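Friday, November
Duty diary, Reading and Repair Room, Brendby House
Entry by Tiruwork Negussie

The room was opened at 8:40 a.m. The heating had been left on low overnight and the temperature was acceptable. Mr. Assefa had already signed for the keys and had moved the returned items from the front counter to the back shelf, where they should have been placed on Thursday evening. I have asked that the evening staff be reminded of this.

The morning was given to the magnifying lamps. The House now lends these to residents who read or sew at home, and the number out on loan has grown since the summer. One lamp came back this week from a resident on the second floor, who reported that the head would not stay where she put it and drooped onto her page. Mr. Shiferaw agreed that it should be looked at before any other work was begun.

The lamp was set out on the light wooden table. I prefer this table for small work on account of its rounded corners, which do not catch the sleeve, and the carpet around it is dark gray, so a dropped white part is soon found. Small metal parts are another matter. I have again requested a tray with a raised edge.
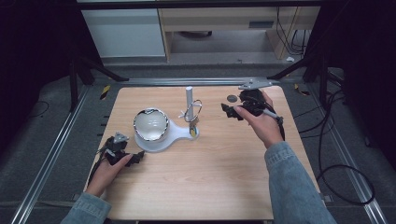
Our lending sheet asks that four points be checked on each lamp: the lens, the rim, the post and the base. I have never been satisfied with the order in which they are printed. The base should come first. A lamp that rocks will be returned whatever the condition of its glass, and time spent polishing the lens is then wasted. I have written this in the margin of the sheet and will raise it with Ms. Worku when she is back at her desk.

The lens was wiped with a dry cloth and held to the window. I found no scratches of any consequence. The joint was tightened by a quarter turn and the lamp was left standing until after lunch, with the head extended over an open newspaper. At 1:30 p.m. it had not moved. I entered it in the book as item 712, fit for loan, with a note that the joint is to be tried again on its next return.

Mr. Sadowski called at 2 p.m. regarding the Buviment order. The replacement bulbs are delayed and he could not give a day. We have 6 in the cupboard, which will carry us through the month if no one is careless. He also asked whether the House would take a second kind of lamp, made by Givgate, with a clamp in place of a standing base. I declined for the present. Several residents have only a narrow shelf beside the bed, and a clamp would mark it.

The budget line for household aids stands at 2,000 for the year, of which 200 remains. I do not propose to spend it before the bulbs have arrived and been paid for.

The table was cleared and wiped at 4:15 p.m. The lamp is on the middle shelf with its loan card attached. Mr. Assefa will take it up to the second floor on his next round and will show the resident how to set the head by holding the post with one hand. She asked for large print instructions, and these are still to be typed.

Keys returned at 5 p.m.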